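23 Dec 2023

Moisture meter check, oak offcuts from Trumton. Cut two blanks from the same board, end-sealed both, left them in the drying cupboard at 50 per cent RH. Cupboard hygrometer read 48 this morning — within its tolerance, no adjustment made.

Pin meter and oven-dry figures agree on blank A. Blank B reads high near the knot, so take the next readings well clear of it. Wilma Groen wants the Celleck board done the same way before it goes to the planer.

Oven door seal is going. Order one from Murnska.

To do: reweigh both blanks, relabel shelf 2, move the April sheets into the new folder.
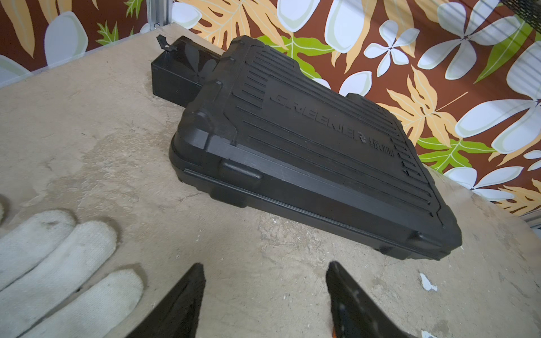
Greener case, black, lid closed.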